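About Gilludska
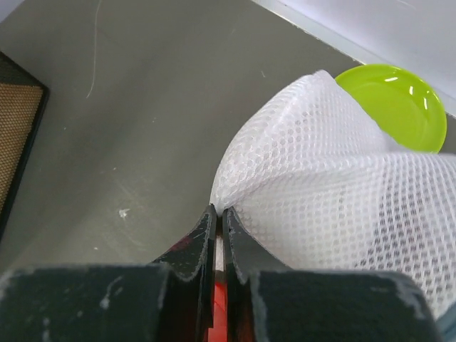

A white mesh bag and a gripper at work

Gilludska is a small company which helps mining companies to keep their public disclosure in good order. We read technical reports, check news releases before they go out, and prepare the yearly filings that the exchanges and the regulators are asking for. Our clients are mostly junior exploration companies with one or two projects and a very short list of employees.

How we started

The company was started by Brittany Sandhu, after nine years as a corporate secretary for producers of copper and zinc. In those years she saw many times the same problem. The geologists wrote a good report, the lawyers wrote a good release, and the two documents did not say the same thing. Sometimes the difference was only one word, for example "resource" in the place of "reserve". For an investor this is a big difference, and for the regulator also.

Her first client was Brulport, a zinc explorer with a winter drill program. They needed somebody to compare 144 drill hole tables with the text of their report, and they needed it before the end of March. The work was finished in time and Brulport is still our client today.

What we do

Most of our work belongs to one of the following services.

Release review. You send us the draft and we return it with our comments by the next business day. We compare each grade, width and tonnage with the source table. If we cannot find the source, we ask you for it.

Technical report support. We do not write the report and we do not replace your qualified person. We check the cross-references, the units, the summary against the chapters, and the dates of the certificates.

Filing calendar. For each client we keep a calendar of annual and quarterly deadlines, and we send the first reminder 34 days before the filing is due. The second reminder comes by phone.

Board training. It is a half-day course for new directors about blackout periods, insider reports and material change. We give it in your office or by video. The printed course book is included in the price.

Since the beginning we have reviewed 2798 documents. The shortest one was a correction of a single line. The longest was the report for the Charbonneau nickel property, where the appendix alone filled two boxes on the floor of our meeting room.

How we work

We are not a law firm and we do not give legal advice. When a question is for a lawyer we say it clearly, and with your permission we speak directly with your counsel.

We do not hold shares in the companies we serve, and this rule is for everybody who works here, also for part-time people. It is written in each employment contract. It continues for 90 days after the work for a client is finished.

All drafts are kept on our own document system, which we call Troka. Each client has a separate area, and only the two persons named for this client can open it. You may ask at any time for the list of who has opened which draft and when.

Our people

We are a team of seven. Three of us are geologists by education, two come from accounting, and one colleague worked before as an editor for a trade newspaper. Brittany reads every release herself before our comments go back to the client. Between us we work in English, French and Spanish, and we can compare a translation with the original text if your company is listed in more than one country.

Working with us

For new clients we propose to begin with one document, at a fixed price which we agree in writing. After that you can decide if you want a yearly contract. Please write to us through the contact form and tell us the exchange where you are listed, the month of your financial year end, and which kind of document you would like to send first.

Page last updated: 6 April 2021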